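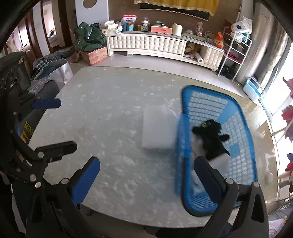 Figure 1. Blue basket with a black plush toy on the table.

Who Pays for the Ocampo Report?
Bushra Ghumman, media and politics project

The Ocampo newsletter calls itself independent and says the big papers hide who funds them. I wanted to see if it holds itself to the same rule. I read 257 posts going back to February and noted each time a claim came with a source I could open.

Most did not. The posts on surveillance lean on 8 articles, and 2 of those are by the editor under another name. Funding is described as "reader support," with no amounts. I wrote to ask and got a form reply - my second note went unanswered.

None of this proves the newsletter is wrong. My sample is one outlet, and I coded it alone, so a second reader might sort some posts differently. I would still not cite it without checking the original document first.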